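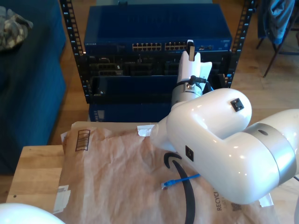 1. 調査のきっかけ

環境政策演習 期末報告書
ロクソラーナ・コワルチュク、ボフダン・フリニシン
提出日 2023年3月24日

ギンドコム市は1月、市内の街路樹を増やす「みどりの約束」を発表した。配布された冊子は上質紙のフルカラーで、表紙には立派なケヤキの写真が載っている。ちなみに、そのケヤキは隣のシルトン市に生えている。私たちの調査はこの発見から始まった。

本報告では、市の植樹台帳と現地の樹木を照らし合わせ、植えたとされる木が本当に立っているのかを調べた。地味な作業である。指導教員には「歩けば終わる」と言われた。そのとおりだったが、靴も終わった。

2. 方法

市の公開台帳には2764本が登録されている。二人で全部を見るのは無理なので、パレデス地区とスタナム地区の1182本に絞った。地番を頼りに一本ずつ訪ね、「生存」「枯死」「不在」の三つに分けた。葉のない時期の生死の判定には、小枝の樹皮を爪で薄くこすり、下が緑かどうかを見る方法を使った。通行人に二度、木に何か恨みがあるのかと聞かれた。

台帳の地番が古い区画では、古い住宅地図を図書館で借りて補った。それでも場所を特定できない木は「不在」に含めず、集計から外すことにした。幸い、そこまで行方不明の木はなかった。

3. 結果

枯死と不在を合わせると336本になった。多いのはスタナム地区の幹線道路沿いで、植えますの土が踏み固められ、支柱だけが元気に直立している場所が目立つ。台帳ではこの支柱の中身も「良好」とされている。

また、37本は駐車場の中央が登録地点になっていた。舗装に切れ目はなく、木が育った形跡も見当たらない。市の緑地課に問い合わせたところ、「入力時の座標のずれと思われる」との回答だった。ずれた先にも木はなかったことを付け加えておく。

一方、パレデス地区の小学校周辺は状態がよかった。夏に児童が交代で水をやっているそうで、根元の雑草まで生き生きしていた。

4. 考察

市の目標は植えた本数だけで定められており、三年後に何本残っているかを問う項目がない。したがって、枯れた場所に植え直せば、その木は新しい一本として再び数えられる。計算上は、同じ穴ひとつで目標をいくらでも達成できることになる。担当者にこの点を尋ねると、しばらく沈黙があり、資料を持ち帰って検討するとのことだった。資料は私たちのものである。

改善策としては、植樹後三年目の生存率を公表すること、夏の水やりの費用を植樹の予算と一緒に組むことの二点を提案したい。後者は冊子の印刷部数を減らせばかなり賄えると思うが、印刷費の内訳は入手できなかった。

5. 残された課題

今回は樹種ごとの比較ができていない。冬の落葉樹の見分けに自信が持てず、フリニシンがサクラと記録した木の一部を、コワルチュクはいまも疑っている。葉が出たら、二人でもう一度見に行く予定である。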